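FOR IMMEDIATE RELEASE

Groncombe library to reopen in August with longer hours and a local history room

GRONCOMBE - The Groncombe Public Library will reopen to the public in August after a renovation that adds a local history room, a second study area and a new side entrance from the parking lot.

The library has been running out of a temporary counter at the Fombridge Road community centre since the main building closed. The counter will keep its regular hours until 5 p.m. on the Wednesday before the move. Holds that have not been picked up by then will be transferred to the main branch and kept for an extra week.

The local history room will house the Kollár collection, a donation of 1702 letters, maps, postcards and account books relating to the town and the farms along the river. Much of it was stored in the basement and could only be seen on request. Visitors will now be able to book a table in the room and have material brought to them by staff. Pencils only, please. Pens and drinks must be left in the lockers at the door.

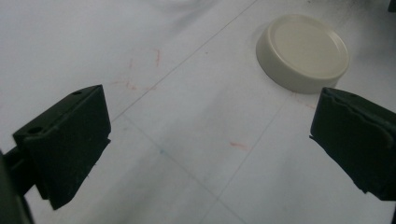 "People have been asking for the account books for years," said Huguette Lacroix, head librarian. "They list who bought seed, who owed money and who paid in eggs. If your family farmed here, there is a fair chance you will find a name you know."

The new study area seats 44 and will stay open until 8 p.m. from Monday to Thursday. The children's section has moved to the ground floor, next to the washrooms, and the colour-coded shelf labels have been replaced with larger ones. The elevator has been serviced and now stops at all levels, including the basement meeting room.

Design work was carried out by Gatus, a firm based in Fombridge. Project lead Bastien Chauvin said the original brick and the front stairs were kept, and the reading room ceiling was repaired in place.

"The roof took longer than we planned," Chauvin said. "Once that was sealed, the inside work went ahead on schedule."

Library cards that expired during the closure will be renewed at no charge. Members should bring one piece of identification showing a current address. Late fees on items borrowed before the closure have been cancelled, and the book drop on the north wall is back in use.

Media contact:
Huguette Lacroix, Head Librarian
Groncombe Public Library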